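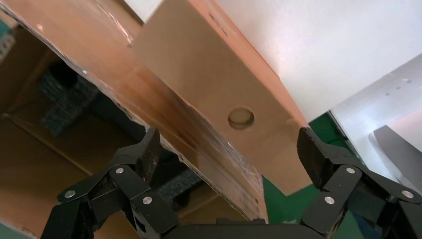 Fig. 1. Cardboard box, tilted, with a round hole in the end face.

Week 4: What do parcel loss figures tell us?

Reading for Monday: Debnath, "Counting What Went Missing," sections 2 and 3. Skip the appendix unless you like regression tables.

The claim we start from is one you will meet in trade magazines, in slightly different wording each time: most damage to goods in transit is the fault of poor packaging. It may be true. I have not yet seen a study that would convince a careful reader, and the three we cover this week do not.

1. The Pundport survey

Pundport sent a form to 2,007 small shippers and got 1,399 back. That is a good return for a mail survey and the authors are proud of it. But look at who filled it in. The shippers were asked to judge why their own parcels were damaged, days or weeks later, from what the customer told them. Very few had seen the parcel again. What we have is a count of opinions, and the opinion most often held was the one listed first on the form.

Ask yourself what the missing shippers might have said. Those with no damage at all had little reason to reply. Neither did those who had gone out of business.

2. The Terkov drop tests

Terkov dropped 500 boxes from waist height onto concrete and recorded which ones split. Fine as far as it goes. Do parcels mostly get dropped from waist height? The report never says where that figure came from. Crushing under other freight, damp and long vibration in a truck are left out completely, and the summary still talks about "real shipping conditions."

Note also that every box was new. A reused box has old folds and old tape, and plenty of small shippers reuse them.

3. The Zarthorpe claims file

Gayan Debnath went through 1,431 insurance claims and coded each by cause. This is the best of the three – he had a second reader check the coding, and he prints the cases where they disagreed. Still, a claim is written by someone who wants to be paid. If the policy excludes bad packing, expect few claims to mention it.

For discussion

Could all three sources be wrong in the same direction? Bring one way of measuring damage that does not depend on the sender, the carrier or the insurer. It should be something a small firm could afford.

The Tanguy paper has moved to Week 6.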